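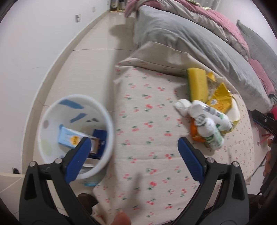 Cherry-print cloth on the table beside the bed.

Guest Rooms > Upkeep > Seasonal checks
Home Rooms Garden Checklists Contact
February, by Elsie Haslam

I do this walk-through of the back bedroom at Fenville before the first guests, and I scribble as I go, so excuse the mess. Tick, comment, move on!

Smoke alarm, tested. OK. Loud enough that Colin Holroyd heard it over the fence and came round to check on me (bless him).

Power board behind the bed. REPLACE. The switch feels gritty and I don't like the colour of the plastic near the plug. Lok-yiu Yuen is bringing a new one from Heywood.

Window latch. OK, but stiff. Candle wax on the runner, the usual trick.

Blind cord. FIX. Still dangling, and we've got little ones booked in. Cleat needs to go up high, 2 screws, and I keep forgetting to buy them.

Bedside lamp. OK. Globe marked 60 watts max, so please don't pop in a bigger one because you want to read!

Tablecloth. WATCH. It wants to hang short on the walking side so nobody drags it off with a knee on the way to the loo. I love this cloth and I'm not giving it up.

Cups. OK. Paper in the bedrooms, glass stays in the kitchen. I bought a box of 200 after the broken tumbler last winter and I've never looked back. 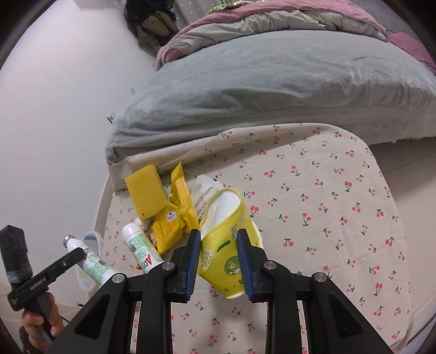 Yellow paper cup, white inside.

Heater clearance. OK now. It was far too close to the doona, so I've shifted it along the wall and put tape on the floor where it lives.

Floor rug. FIX. One corner curls up. Debashish Matubbar swears by the rubber mesh from the Wolline shop, so I'll try that.

Torch in drawer. Flat batteries, again!

Next check after Easter, blind cord first.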